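Start your braise the night before if you possibly can, because a duck leg only gets better after a good long rest in its own juices. I make mine in September, when the evenings finally cool off and I don't mind having the oven on (my kitchen is tiny, and it holds heat like you wouldn't believe!).

Salt four legs well and lay them skin side down in a cold, heavy pot. Bring the heat up slowly and let the fat run -- you'll want to keep every drop for potatoes. Once the skin is deep gold, take the legs out and soften two sliced onions in what's left.
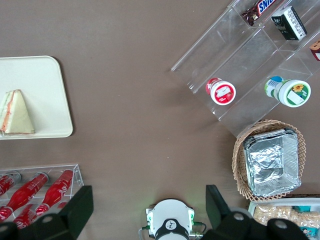 A sandwich wedge on the tray, red bottles in the rack.

Now tuck the legs back in, skin up this time, and pour in 100 ml of cider and enough stock to come halfway. Cover and bake at 170 C for two hours, then take the lid off for the last twenty minutes so the skin crisps again. Cool it, chill it overnight, and warm it gently the next day with a spoonful of mustard stirred into the sauce.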